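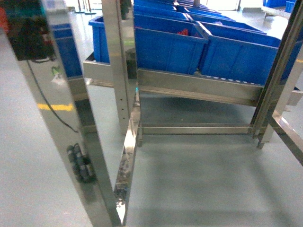
Blue bins on the roller rack, steel panel at left.

Home | Notebook | Workshop | Stores | Log in

March, 10.40. Bin rack again.

Wiped down the steel first, panel and both posts. Finger marks come off with the Lusell spray, the Gostent stuff just smears. Use a dry cloth after or you get streaks, and it's polished so every one shows.

Rack itself — rollers sticking towards the low end. Took the bins off, spun each one by hand, 4 were stiff. Fluff and a bit of old tape wound round the spindles. Picked it out with the small hook, one drop of oil each, no more. Better. One still grumbles, leave it till the Karimi order turns up.

Tried a bin with 6 kg of offcuts in it. Rolled down fine, second go it slewed and caught the side beam. Think the slope is a touch too much for a heavy bin. Want to drop the back end slightly but Zorica Kolev set the feet last time so ask her before touching them.

Bins: please empty them before they go back on the rack!! Odds and ends left in the bottom end up in the next job. Small bits go in the drawer marked 264, not back in with the castings.

Cable down the front of the panel wants a clip half way, it swings when you lean past. Andunex clips in the top cuboard, the black ones. Plugs lower down — leave alone, labels to do frist.

To do
- clip
- labels for plugs
- ask Z about feet
- re-tape floor line where its lifting

Stopped 12.15, lunch.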